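# Sewing a set of gingham napkins

Updated 1st May by Mỹ Ninh

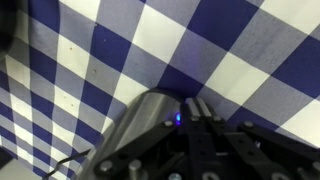 How much should I allow for the hem?

Add 2.5 cm on every side. A 45 cm napkin therefore starts as a 50 cm square, and four of them fit comfortably in a metre of wide fabric once it has been washed.

## Before you cut

Wash the cotton on the warmest cycle the napkins will ever get, then dry and iron it. Cotton from the Ledum remnant bin usually shrinks a bit more lengthwise than across, so don't cut first and hope. Trim off the selvedges.

Woven checks are easy to cut straight. Follow the edge of a row of squares with the scissors and ignore the ruler except for checking the total. Printed checks can be off-grain – if yours are, pull a thread and cut along the gap it leaves.

## Hemming

1. Press 1 cm to the wrong side on all four edges.
2. Fold over another 1.5 cm and press again.
3. Open out one corner. Fold it in diagonally so the crease passes through the point where the inner fold lines cross.
4. Trim the tip, leaving 6 mm past the crease.
5. Refold both sides. They should meet in a neat mitre.
6. Stitch 2 mm from the inner fold, pivoting at each corner with the needle down.

Use a size 80 needle and a 2.5 mm stitch. White thread is fine on most colours.

## If the corners are bulky

Trim a little closer, then tap the mitre flat with a hammer over a scrap of cloth. Start stitching halfway down a side, well away from a corner. Lyle Whitlock uses a strip of wash-away tape in place of pins, and I've switched to that for anything heavier than quilting cotton.

Tablecloth instructions will go up in June.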